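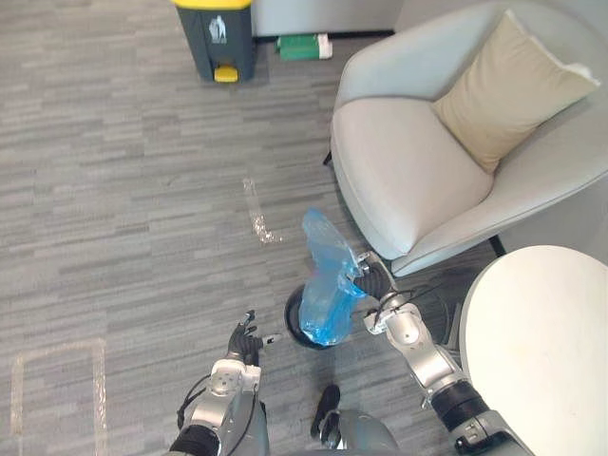

Right hand on the bag, left hand open, small basket between the arms.

Section 8. Running the wastebasket demo for visitors

I wrote this part of the Sendcombe guide after our open day in March, when I ran the bag demo for a crowd and learned most of it the hard way. Visitors love this one! Everybody has changed a trash bag, so everybody has an opinion on how the robot should do it.

Before you start, read Section 3 (power and emergency stop). I won't repeat it all, but you need to know where the stop button is and have somebody standing next to it the whole time.

8.1 Setting up the floor

1. Check the tape on the carpet. There's clear tape bent into a short L and a beige outline for a square area. If any of it has peeled up, press it back down or replace it before people arrive.

2. Put the small black wastebasket on the floor between the two arms. I like it a little to the right — the right hand is the one that does the pulling in my version.

3. Leave the big bin with the yellow lid back against the wall. It has its own pedal and kids will want to step on it, so keep it well away from the robot's reach.

4. Set the armchair and the round white table on the right side, and then leave them alone. Zoriana Onyshchenko moved the chair for a better view at the Warevcombe visit and we had to redo the whole floor.

Note: Use a thin, see-through blue bag if you can get one. People at the back can follow it much more easily than a black bag against a black basket.

8.2 Starting the demo

5. Ask everybody to stand behind the rope. Ours is 8 feet from the robot on all sides, and I don't let anyone talk me down on that (people do try).

6. Bring both arms up with the hands open. Say out loud what you're about to do. I say "arms coming up" every time, even when I've just said it.

7. Move the right hand to the rim of the bag and close it slowly. Keep the left hand open and hovering beside the basket until you need it.

8. Lift a little, stop, and look. If the plastic is stretching tight over one finger, open the hand and take a new hold. A torn bag isn't dangerous, but then you're picking up trash in front of the Mac Mathúna people with a big smile on your face.

Caution: Never reach in to free a snagged bag while the arms are powered. Press stop first, wait for the person at the button to say "stopped," and only then go in.

9. Watch the wrist view on the second screen while you work close in. Things get blurry when the hand is moving, and a crumpled bag can fill a lot of the view, so pause for a second before you decide what the fingers are touching. I once spent a good minute chasing what I thought was the basket rim and it was a fold of plastic! 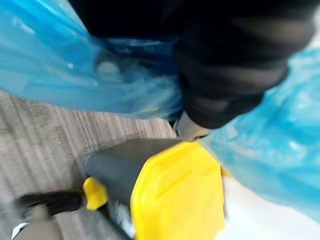 8.3 Questions you'll get from visitors

"Is it doing this by itself?" Tell them plainly which mode you're running that day. It's written on the card clipped to the Mustby console, and if you've changed modes between groups, change the card too.

"How many times has it done this?" I keep a tally in the log book. My own count was 100 at the last open day, good tries and bad ones together, and people seem to like hearing that the bad ones are in there.

"Can I shake its hand?" No, sorry. Offer them the unpowered spare hand from the display shelf — it's a nice heavy thing to hold and they get their photo.

Note: Keep each group to 25 people or fewer. With more than that the back row can't see the floor and they start drifting around the rope.

8.4 Packing up

10. Open both hands and check that no plastic is caught in the fingers.

11. Park the arms, power down as in Section 3, and write your tally in the log book.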